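Open house at the Mistholm automation lab - anyone else go?

planerknot
Went to the November open house at Mistholm and wanted to write it up while I still remember it. Doors at 10, free parking behind the building, sign-in sheet and a badge. They had three stations running. The first was a Gokov palletizer stacking cases, fenced off, which was fine but you can see that on any plant tour. The second was a vision sorter that was down when I got there. The third was the handheld gripper table, and that is where I spent most of the morning.

Shuzhen Dong ran that one. You hold the tool in your own hand, squeeze to close it, and do the task yourself. The recordings go to train the arm. Visitors got to try a short pick and place with wood blanks. They logged 41 visitor runs before lunch, according to the board by the door.
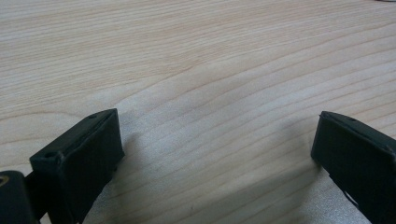 The fingers were what I asked most of my questions about. She said they print a new pair whenever the old ones wear, and that the shape has changed 5 times this year. The pair on the tool are plain black blocks with small round holes in the top, and there is a brass threaded insert in the mount next to the left one. I do that same thing on my router jigs, so I felt at home. She said the inserts go in with a soldering iron.

If anyone else went, what did you think? I missed the afternoon talk.

tomcat_mill
I was there from 1 to 3. The sorter was back up by then. It did okay on the dark parts and kept kicking out good light ones. The guy running it blamed the skylight.

I was less impressed than you with the gripper table. Squeezing a tool by hand is not automation. I drove 49 miles to see robots work and stood in line to do the work myself.

planerknot
Fair, but they did say on the flyer that it was a hands-on station. The arm was supposed to run the same task at 2. Did it?

tomcat_mill
It ran. It picked up the first few blanks, then missed one and they stopped it and reset. I left after that.

r_odell
Missing one in a live demo doesn't tell you much. I've set up cells for a living and I would not want to be judged on what happens with thirty people leaning on the table.

tomcat_mill
Then don't demo it with thirty people leaning on the table.

benchdog88
Question for the OP. Are those fingers bare plastic? No rubber on them? I'd expect a smooth blank to slide right out.

planerknot
I didn't see any pads in the closeup but I can't swear to what is on the gripping faces. I had no trouble holding the blanks when I tried it. I wasn't moving fast though.

benchdog88
Thanks. We glue a strip of thin rubber on ours at work and replace it about once a month. Cheap and it holds.

r_odell
What was the table? That is some wild grain.

planerknot
Just a light wood top, very pale. I didn't ask what species. I would have guessed ash if you made me pick but I'm bad at that.

Lefteris Andreadis
I gave the afternoon talk, so I can fill in some of this. The slides will go up on the Kontogiannis page with the parts list for the tool. The arm software is our Jidanura build, and the version we ran that day was trained on 100 recordings of that task, which is on the low side. The miss at 2 was real. The blank had turned and the arm closed on a corner - we have seen it do that in the shop too.

tomcat_mill
Appreciate the straight answer. I still think the flyer oversold it.

Lefteris Andreadis
I'll pass that on. The next one will have the arm running all day on its own table, with the handheld station in the other room.

benchdog88
Will the finger files be in the parts list or only the hardware?

Lefteris Andreadis
Both. Current fingers and the version before.

planerknot
Good, I'll print a set. Does anyone know if you need to register for the next one or just show up?

r_odell
Sign-up was on the flyer last time but they let me in without it.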